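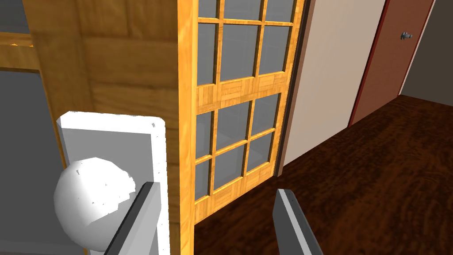

3 min read

I moved into the Warkutcombe house in August, and for the first few weeks I slept badly. I blamed the bed, then the street light, then the coffee. It took me far too long to work out that it was the quiet. My last apartment was over a bakery that started work before dawn, and I had been sleeping through mixers and trolleys for years. Take the noise away and I lie there listening for it.

So this post is about sleep, and what I changed, and what made a difference for me. I am not a doctor.

The first thing I did was stop going to bed early. I had been turning in at nine thirty because I was tired, then lying awake until after midnight and getting more annoyed by the minute. Now I stay up until I am ready to drop off, even if that means 12 o'clock on a work night. The first week was rough and I was no use to anyone in the mornings. In the second week I started falling asleep within a few minutes of lying down.

The second thing was the phone. I know everybody says this. I bought a plain Skilus alarm clock with a dial and two buttons, and the phone now charges in the kitchen overnight. I don't think the light from the screen was the problem. I think reading the news at 2 in the morning was the problem.

Third, I closed the bedroom door. I always used to leave it open, out of habit from sharing a place with a cat who objected to closed doors. The cat lives with my sister now and I never changed the habit. With the door shut the room stays cooler, and I don't hear the refrigerator start up.

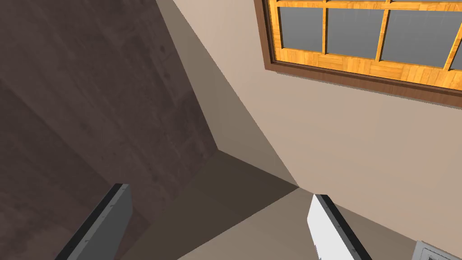

Dark wood against a beige wall.

Color is something people ask about when they hear you are trying to sleep better. I had a tester of a dark blue from Galel that I was going to put on the bedroom walls, and I painted one patch behind the wardrobe. I didn't like it. I have left the walls as they were and I can't say it has hurt anything.

I also tried a few things that did nothing. Magnesium tablets, no change. Lavender spray made me sneeze. A weighted blanket cost me about 400 dollars with the cover and the shipping, and I was too hot under it every single night. It is folded up in the closet and I should probably sell it. Chan, the bedding store out by the highway, would not take it back once it was opened.

Naps are the part I haven't sorted out. If I sleep after lunch on a weekend I am awake late that night, and I know this, and I still do it. I have started setting the alarm for 20 minutes, which helps if I get up when it rings.

At the moment I am sleeping through maybe five nights out of seven. The other two I get up, sit in the kitchen with a glass of water and a library book, and go back when my eyes get heavy. The clocks change soon, so I expect I will have to start over with some of this. I'll write again in the winter and say how it went.

Posted October 20, 2025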